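Robot Arms at Work: the Nukulix Kit
Last updated: August 17, 2024

What is a robot arm? A machine arm with joints, like your elbow and wrist. The Nukulix kit lets your class try one on a computer first. Nothing to break!

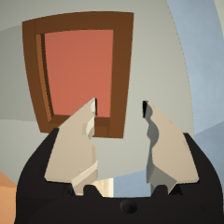 The gripper has two fingers in all three. 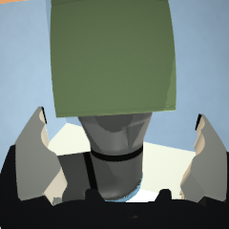
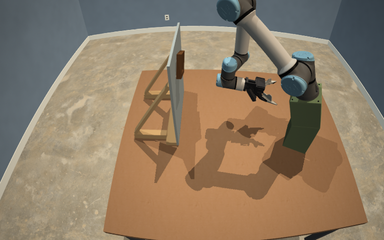 So how does it know what to do? You tell it. Step by step. Turn, reach, open, close. Forget a step and the arm wont guess.

Roman Tokarz runs the kit club in Rurville. His kids wrote 70 steps for one job. Then fixed most of them, and ran it agian.

Cost: 1,771 dollars for a school. Pricey! Ask your teacher about sharing. New lessons come in November.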